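Skirum Thermal Paste, 4 g Tube

In stock. Ships from Flindton.

Skirum is a gray paste that goes between a processor and the thing that cools it. It comes in a tube with a cap. The cap is the part you will lose, so we put a spare in the box.

We have sold this paste for long enough to know that people arrive on this page in one of two moods. Either you are building something and you are excited, or a machine you depend on has started to sound like a hair dryer and you are here at 2 in the morning. Both groups are welcome. The second group should scroll down to the part about old paste.

What's in the box

One 4 g tube of Skirum
One spare cap
2 flat plastic spreaders
3 cleaning wipes, individually sealed
A folded sheet that says what this page says, in smaller type

What it does

Two flat pieces of metal look like they touch all over. They touch in a few places and trap air everywhere else, and air is a wonderful thing to have in a jacket and a terrible thing to have on a processor. Paste fills the gaps. It will not make a small cooler into a large one, and it will not fix a fan that has a sock of cat hair around it. If your fan has a sock of cat hair around it, deal with that before you spend any money with us.

Skirum does not conduct electricity. This matters mainly to people who have heavy hands, and we include ourselves. You should still wipe up anything that lands where it shouldn't, and you should never put any of it in the socket. Paste in a socket will not short anything out, but it will keep the contacts from making contact, and you will spend a weekend with a magnifier regretting a lot of things.

How much to use

On an ordinary desktop chip, a blob the size of a pea. We know peas vary. Picture a frozen one. On the larger server parts, a pea in the middle will not reach the corners, so draw an X from corner to corner and add a small dot in each of the four open spaces. Set the cooler straight down, don't slide it, and tighten the screws a little at a time in the order the cooler's maker prints on the bracket. The pressure does the spreading.

The spreaders are in the box for people who like to spread. If you use one, keep the layer thin enough that you can nearly see metal through it. We have been through the argument over spreading versus not spreading many times, at home and at work, and have never measured a difference worth raising our voices over.

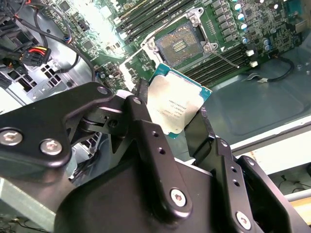

Washington Amaral wrote in to say that he had used the X on a whole rack of used server chips, that it worked fine, and that our advice to clean the lid twice was the fussiest thing he had read all November. He cleaned each one once, with a coffee filter and alcohol, and wanted us to know that they all came up shiny and ran cool. He also wanted to know why the tube isn't bigger.

We stand by cleaning twice. The first wipe takes off the old paste and the second takes off what the first wipe smeared around. But coffee filters are fine, they leave very little lint, and they cost less than our wipes, which we probably should not put on a product page. As for the tube, the bigger one is called Skirum Bench. It holds 40 g and is meant for repair shops and for people like Washington. It has the same paste in it.

Old paste, and the 2 in the morning crowd

Paste dries out. How fast depends on how hot the machine runs and how often it heats up and cools down again. When it goes, it turns chalky at the edges first. If your computer is several years old, has been dusted, has working fans, and still gets hot doing things it used to do without complaint, fresh paste is a reasonable guess. It is also the cheap guess, so make it first.

Before you take the cooler off, run the machine for a few minutes so the old paste softens, then shut it down and unplug it. Twist the cooler gently before you lift. On some boards a cooler pulled straight up will bring the processor along with it, and that is a sound you remember. If it does happen, check the pins or contacts in good light before you put anything back.

Hold the processor by its edges. Do not touch the contacts on the bottom. If you have to set it down, set it on something clean that does not build up static, and keep it off the carpet, the cat, and the sweater you are wearing.

Compared with our other paste

We also make Dirkar, which is thicker, a bit harder to spread, and lasts longer in machines that run hot all day. If you are doing a laptop, or anything you would hate to open again, buy Dirkar. For everything else Skirum is easier to live with. Customers who own both tell us they reach for whichever one still has its cap.

Ametepe is our line of pre-cut thermal pads. Pads are for memory chips and power parts, where the gap is too big for paste. Please do not stack paste on a pad. We get this question often enough that it is printed on the pad wrapper, and still we get it.

Storage

Cap on, tip down, at room temperature. A drawer is good. A hot car is bad. If the tube has been sitting for a while, squeeze a little onto a scrap of paper first and throw that bit away, as the oil can separate near the tip. If it still comes out runny after that, or comes out like wall plaster, write to us with the batch code from the crimped end and we will send another.

Not for use on toast, hinges, squeaky doors or bicycle chains. One of these came from a real support ticket, and the door still squeaks.

Shipping and returns

Orders placed before noon leave Flindton the same working day. Unopened tubes can come back for a full refund. Opened tubes can't, even if you only used a pea.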